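작은 병에 덜어 쓰면 정말 덜 쓰게 될까

여행용 소분 용기를 사면 살림이 가벼워진다는 글을 또 읽었다. 이번에는 여행도 아니고 집에서 쓰라는 이야기였다. 큰 통은 안쪽에 넣어 두고 손바닥만 한 투명 병에 며칠 치씩 덜어 쓰면 낭비가 줄고 책상도 깔끔해진다나. 나는 이런 말을 잘 안 믿는다. 병이 늘어나는데 물건이 줄었다고 하는 셈법부터가 이상하다.

그래도 작년 October 할인 때, 그러니까 10월에 Ustum이라는 가게에서 투명 병 13개들이 한 묶음을 샀다. 배송비 3,000원은 별도. 안 믿는다면서 왜 샀느냐고 물으면 할 말이 없다. 루스가 자기는 반년째 잘 쓴다고 하도 그래서 나도 한번 해 보고 욕하기로 했다.

첫 주에 알게 된 건 작은 병은 여닫기가 귀찮다는 사실이다. 몸통이 둥글고 매끈해서 한 손으로 잡으면 돌아가고, 두 손으로 잡으면 이번에는 손이 병보다 커서 뭘 하는지 보이지가 않는다. 입구는 좁다. 깔때기를 쓰라는데 깔때기도 씻어야 한다. 덜어 쓰는 데 드는 시간은 왜 아무도 절약 계산에 안 넣는지 모르겠다. 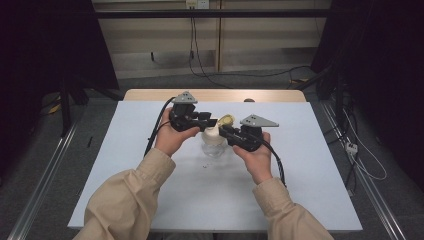
솜으로 입구를 눌러 두면 덜 샌다는 요령도 따라 해 봤다. 알약 병에 솜이 들어 있던 걸 생각하면 그럴듯하게 들린다. 그런데 액체에는 별로였다. 솜이 내용물을 빨아들여서 아끼려던 것을 솜한테 먹인 꼴이 됐고, 뚜껑 안쪽에 보풀이 껴서 다음번에 닫을 때 헛돌았다. 루스는 솜을 너무 많이 넣어서 그렇다고 한다. 글쎄, 적게 넣었을 때는 그냥 빠졌다.

사용량은 어땠나. 핸드 로션은 줄지 않았다. 큰 통에서 짜 쓸 때나 작은 병에서 털어 쓸 때나 손이 건조하면 바르는 거고, 겨울이니 더 발랐다. 샴푸는 조금 줄어든 것 같기도 한데, 병이 비어 있는 걸 머리 감다가 발견한 날이 몇 번 있어서 그렇다. 이걸 절약이라고 부르고 싶지는 않다.

괜찮았던 점도 적어 둔다. 속이 보이는 건 확실히 편하다. 얼마나 남았는지 흔들어 볼 필요가 없다. 주방 세제도 작은 병에 담으니 싱크대 옆에서 자리를 덜 차지했다. 다만 이름표를 안 붙이면 소용이 없는데, 투명한 액체를 투명한 병에 담아 놓고 일주일 뒤에 구별할 자신이 있는 사람만 이름표 없이 쓰기 바란다. 나는 한 병을 통째로 버렸다. 냄새를 맡아 봐도 모르겠더라.

지금은 두 병만 남겼다. 하나는 로션, 하나는 세제. 나머지는 뚜껑을 따로 빼서 서랍에 넣어 뒀고 봄에 짧은 여행을 가면 그때 꺼낼 생각이다. 루스가 새로 권하는 건 펌프형인데, 병 하나에 2,376원이라기에 일단 사지 않았다.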